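Eyeglasses

Eyeglasses, also called glasses or spectacles, are lenses set in a frame that holds them in front of the eyes. Most are worn to correct blurred vision. Others protect the eyes from dust or bright light, and some are worn only for looks. 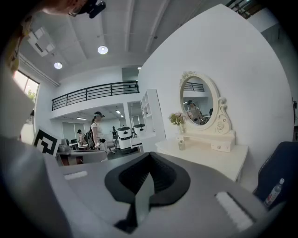 The frame usually rests on the nose and is held in place by two side arms, known as temples, which hook over the ears. Small pads on either side of the bridge spread the weight. On metal frames these pads are often mounted on thin wire arms and can be bent to fit. Plastic frames more often have the pads molded in, so a poor fit at the nose is harder to fix.

Lenses

Lenses for nearsighted people are thinner in the middle than at the edge. Lenses for farsighted people are the other way around. Astigmatism is corrected with a lens that has a different strength in one direction than in another. The direction is written on the prescription as an axis, a number from 1 to 180.

Bifocals have two zones, the lower one for reading. Progressive lenses change strength gradually from top to bottom and have no visible line. New wearers may notice some blur at the sides, and it can take days or weeks to get used to them.

Glass was once the standard lens material. Plastic has largely replaced it – it is lighter and less likely to shatter, though it scratches more easily without a hard coating. Polycarbonate is common in children's glasses and safety glasses.

Sizing

Frame size is often printed inside one of the temples as a set of numbers. The first is the width of one lens in millimeters, the second the width of the bridge, and the third the length of the temple. The distance between the pupils is measured separately, so that the center of each lens can be lined up with the eye.

Care

Lenses are best rinsed with lukewarm water before wiping, as dry grit can scratch the coating. A drop of mild dish soap removes skin oil. Paper towels and household window cleaners are not recommended for coated lenses. Hinge screws work loose with use and can be tightened with a small screwdriver. Glasses left on a car dashboard may warp or develop fine cracks in the coating.

See also: Contact lens, Sunglasses, Monocle, Safety goggles

Last edited 2021-12-29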